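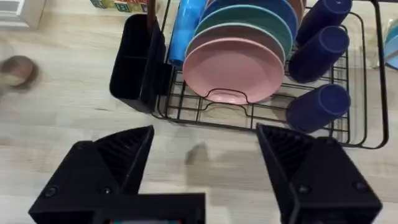

Fig. 2. Light wood-grain countertop.

Submitting a panel proposal in Furnival

1. Sign in and open the Baltum literature conference page.
2. Select New Proposal, then Panel or Roundtable.
3. Enter the title in each language you plan to present in.
4. Paste an abstract of no more than 300 words. Italics are kept — footnotes are removed.
5. Add each speaker by email address. Speakers must confirm before you can submit.
6. Select Submit. A receipt number appears under My Proposals.

Note: Bilingual panels need one abstract per language. The word limit applies to each.

Caution: Withdrawing a proposal deletes all speaker confirmations. To change a speaker, use Edit instead.

The form closes in June at 23:00, Dusach time. For access problems, write to Beryl Sedgwick at the program office.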